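Altolton lab to collect 2,000 simulated robot runs by November

ALTOLTON, 29 August 2018 — A robotics group in Altolton has passed the one-third mark in a project to build a library of practice runs for two-armed robots, all of them recorded in simulation.

The project, called Skasgate, had 757 accepted runs on file as of this week. The goal is 2,000 by the end of November, when the collection is due to be handed over to the team that trains the control software.

Each run is a recording of a person steering a simulated robot through a short household chore, such as moving a dish from one side of a counter to the other or standing a bottle upright. The operator works from a desk with a pair of hand controllers. The software stores the position of every joint, the state of both grippers and the view from the robot's side, many times a second, from the moment the operator presses start until the chore is finished or abandoned.

Flillico, the small software company that runs the project, has 8 operators on the job. They work in shifts at four desks on the second floor of the company's building, with two operators sharing each desk over the course of a day. Most had never driven a robot before they were hired in the spring. New operators spend their first week on practice chores that are not kept.

The rooms in the simulator are kept bare, with flat walls and a plain floor, and most of the detail goes into the counter and what is on it. Objects are shuffled between runs so the learning system does not simply memorize where things are. A bottle that was at the back of the counter in one run may be at the front in the next, or gone.

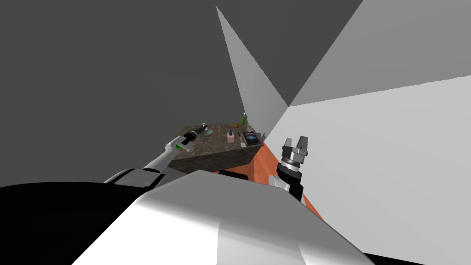 Operators are asked to move at a steady pace and to avoid long pauses. A pause of more than a few seconds tends to confuse the training software, which may learn that stopping halfway to an object is part of the chore. Runs with long pauses are either trimmed or thrown out.

Every finished run is replayed by a second operator before it is accepted. The reviewer checks that the chore was completed, that no object passed through another and that nothing was knocked to the floor. The company said 80 runs were rejected in July, most of them for objects that slid or tipped when the gripper closed on them too early.

Rejected runs are stored in a separate folder. The training team has asked for them to be kept in case they are useful later for teaching the system to spot its own mistakes, but there is no firm plan to use them.

The work is paid for through a contract with Nikolaidis, a maker of kitchen and workshop equipment that wants to test two-armed robots in its showrooms. Neither company would give the value of the contract. Nikolaidis will have first use of the collection, and Flillico keeps the right to publish part of it.

Flillico chose simulation mainly on cost. A dropped object can be put back with one key, and several desks can run at once without a real robot at each one. The drawback is that simulated objects do not always slide, roll or tip the way real ones do, and a system trained only on simulated runs can fail at simple tasks when it is moved to a real machine. A smaller set of runs on a physical robot is planned for next year to help close that gap.

The next group of chores, which starts after the Labor Day weekend, will be the first to require both arms at the same time. Operators will hold an object steady with one gripper while working on it with the other. Flillico expects the pace to drop for the first few weeks while operators get used to the new tasks and has left room for that in the schedule.

The company is also looking for part-time operators for evening shifts. No background in robotics is required. Applicants are given a short tryout at one of the desks and are told the same day whether they will be invited back for training.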